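Staatskanzlei Iltcombe
1/6 Die Regierung von Iltcombe hat heute in Pranolel das Grenzabkommen mit Drulari unterzeichnet. Es regelt Fischerei, Fährverkehr und die Nutzung der Insel Lei.

2/6 Lei bleibt entmilitarisiert. Beide Seiten verpflichten sich, Manöver im Umkreis von 70 Seemeilen mindestens sechs Wochen vorher anzukündigen.

3/6 Für die Fischerei gilt eine gemeinsame Obergrenze von 600 Fanglizenzen. Bestehende Lizenzen behalten bis zum Ablauf ihre Gültigkeit. Anträge nimmt das Hafenamt Pranolel entgegen.

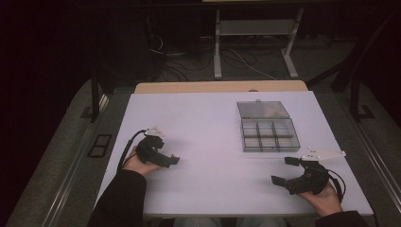
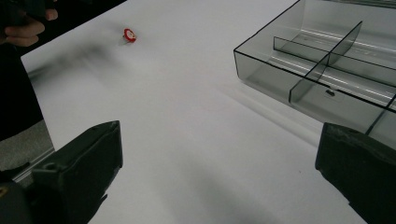
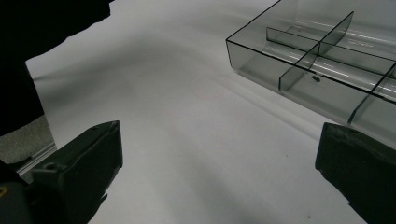
4/6 Die 699 ständigen Bewohnerinnen und Bewohner von Lei können künftig ohne Visum in beide Staaten einreisen. Ein gültiger Personalausweis genügt. Für Tagesgäste gelten die bisherigen Bestimmungen fort.

5/6 Das Abkommen bedarf der Zustimmung beider Parlamente. Die Regierung leitet den Entwurf im März dem Auswärtigen Ausschuss zu. Bis zum Inkrafttreten bleibt die Übergangsregelung für den Fährverkehr bestehen.

6/6 Der Vertragstext liegt in beiden Amtssprachen vor und kann bei der Staatskanzlei angefordert werden. Presseanfragen richten Sie bitte bis 16 Uhr an das Referat Öffentlichkeitsarbeit.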